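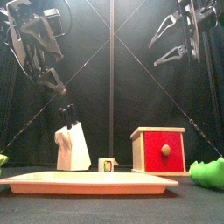 Arbeitsbuch Server und Spielbalance, Projekt Nindwood
Eintrag Juli, Beginn 9:15 Uhr
Anwesend: Leclerc, Liew, Baidoo (ab 10 Uhr)

Gegenstand des Eintrags ist der Lasttest der Warteschlange für den Dreiermodus. Getestet wurde Build 972 auf der Umgebung Jekum, Tickrate 30.

Erster Durchlauf mit 1053 simulierten Spielern. Die Zuordnung erfolgte ohne Abbruch, jedoch wurden Gruppen mit stark abweichender Wertung zu früh zusammengeführt. Ursache nach Durchsicht der Protokolle: Das Suchfenster öffnet sich nach 75 Sekunden vollständig statt stufenweise. Der Parameter stammt noch aus der geschlossenen Testphase und wurde beim Zusammenführen der Zweige nicht angepasst.

Zweiter Durchlauf mit korrigiertem Wert. Verteilung der Wertungen unauffällig – die Wartezeit in der obersten Liga bleibt allerdings zu lang. Herr Liew schlägt vor, dort die Regionen zusammenzulegen. Frau Leclerc hat Bedenken wegen der Latenz; die Entscheidung wird vertagt.

Offen:
Wiederverbindung nach Verbindungsverlust in der Gruppenlobby (Baidoo)
Anzeige der geschätzten Wartezeit, französische Fassung läuft über das Textfeld hinaus (Rolland)
Freigabe der Saisonbelohnungen erst nach Rücksprache mit Frau Neves

Protokolle abgelegt unter Jekum/Warteschlange. Build 972 bleibt bis zum nächsten Eintrag eingefroren.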